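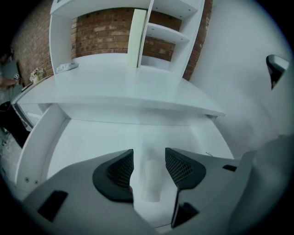

The white desk, brick showing through the back where a back ought to be.

Filed under: Rooms & Workspaces / Galleries / Before we fill it up

Search this site Type and press enter

The unit at Hatport has one long brick wall, and we are paying for every brick of it. The agent mentioned it four times in one phone call. So when it came to furniture we went for white, open and backless, on the grounds that covering the wall with a wardrobe would amount to burning money. These went up in February, before the boxes from Stetutholm arrived and ruined everything.

The desk first. It has shelves built in above the worktop, stepped so that the tall things go on one side and the things you never look at go on the other. White top, white sides, white shelves. It shows a pencil mark from across the room and a tea ring from the car park. We looked at the Kalniņš desk in oak, which was lovely and cost 300 more, and then we looked at the bank balance and came home with this.

I have wiped it down twice a day since — a habit I give until Easter. The round holes on the side panel came with little caps, in a bag, and the bag is somewhere safe.

The wall sheds. A fine red dust, mostly overnight, mostly on to the one surface where you'd notice it. Prusier do a clear masonry sealer that is meant to stop this; a tin covers 40 square metres and smells like a swimming pool on fire. We have bought the tin. It is currently holding a door open.

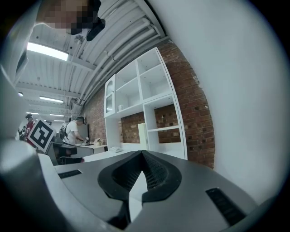 The other large purchase was storage, and there we got carried away. Tall, white, open, with cubbies in different sizes, so that no box you already own fits any of them. The small cabinet with the glass door was my idea. I pictured nice cups. It will be printer cables by summer, on display like museum pieces.

Overhead it's all ribbed metal and pipes, which the brochure called "character". In heavy rain the character is deafening. The strip lights stay for now, though there is a plan involving lamps and around 80 quid that we haven't found yet.

More when the boxes are unpacked, or when we give up and push them under the desk.

Recent galleries
Stetutholm: the old place, emptied
Hooks, rails and one regrettable pegboard
3000 screws, sorted by size
The kitchen corner at Hatport, so far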